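Notes of the February meeting of the Nustonport Film Evening Group, upstairs room, started a little after seven. Rosaura Quintero in the chair and also, as usual, pouring the tea. Eleven of us in all, which is very good for such a wet night, and a warm welcome to the two new faces who came in from Postden on the bus.

## Last month's notes

Agreed as a fair record, with one correction. It was the second half of the Narketti film that had the sound trouble and the first half was perfectly all right. My mistake, I had the two reels of my own notes muddled.

## How the last showing went

A lovely evening on the whole. *The Lamplighter's Niece* brought in some 900 pounds over its two nights, once the raffle and the ice creams were added, and that is the best we have done with an older film. Rosaura passed round the comment slips and we spent rather longer on them than we had allowed, but they were such good reading that I don't think anyone minded. Most people loved the niece herself and thought the harbour scenes were beautifully shot. Several found the middle slow, and one person wrote across both sides of the slip to say that the uncle ought to have been in it far more (I must say I agree, he had all the best lines and was gone by the interval).

There was a good deal of talk about the ending. Half the room felt that she would never have got on that boat after everything she had said to her sister, and the other half felt it was the only thing she could have done. We went round this twice.
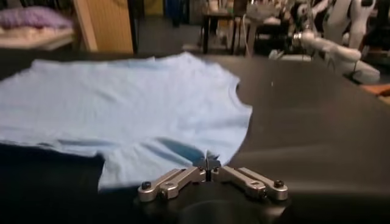

Sánchez said that the ending made far better sense if you had been listening carefully to the letter in the opening ten minutes, and that with the heating fan going nobody at the back could have heard a word of it. This was taken kindly. It was agreed to switch the fan off during the opening of each film and put it back on once people have settled, and to try the subtitles next time for anyone who would like them.

## Choosing the spring film

Three titles had been put forward and everyone who had seen them was asked to say a few words.

- *A Room in Postden*. A gentle comedy, very well liked by those who had seen it, though two people thought the jokes had dated. It runs for under an hour and a half and would get everybody home in good time.
- *The Glass Orchard*. A thriller, and a proper one. Rosaura had watched it on her own late at night and said she had to go down and check the back door afterwards. There was some worry about the scene in the cellar and whether regulars who bring their grandchildren would be happy with it.
- *Six Letters Home*. Nobody had a bad word for the acting, but it is very long and very sad, and we did have a sad one in the autumn.

After a friendly discussion we voted by a show of hands. *A Room in Postden* had 6, *The Glass Orchard* had four and *Six Letters Home* had one, from the person who had suggested it, who was cheered for standing firm. So the comedy it is. It was also agreed to keep *The Glass Orchard* for a later evening with a note on the poster saying it is best for grown-ups.

## Reviews page in the newsletter

We would all like the reviews to be a bit longer and a bit braver. The last page had five reviews and every one of them said the film was "worth a watch", and while that is nice to know, it doesn't help a person decide between two films on the same night. Rosaura suggested that each reviewer should name one thing they liked and one thing that made them look at their watch, and should please not give away the ending. Stars out of five to be kept, half stars allowed.

A few people would rather not sign their reviews, and first names or initials will be fine.

## Money and the screen

We have 3000 pounds put by. The new screen has been priced at 1025 pounds with the stand included, and we felt it was time, as the old one has had the crease down the left side for so long that newcomers think it is part of the film. Agreed with no one against. The old screen to be offered to the school in Postden first.
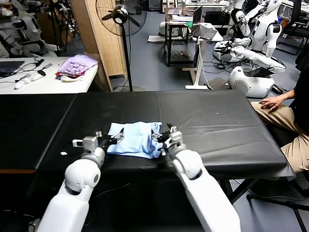

## Anything else

One of our new visitors asked whether we ever show films in other languages. We do, though not as often as we might, and she kindly offered to bring a short list next time. We also had a request for cushions, and people are very welcome to bring their own.

Rosaura will book the comedy and ask about the subtitles. I will do the poster and send round the newsletter pages once the reviews are in, so please let me have them by the end of the month if you possibly can. Sánchez will see to the screen.

We finished at ten past nine and stayed on a while to eat up the ginger cake.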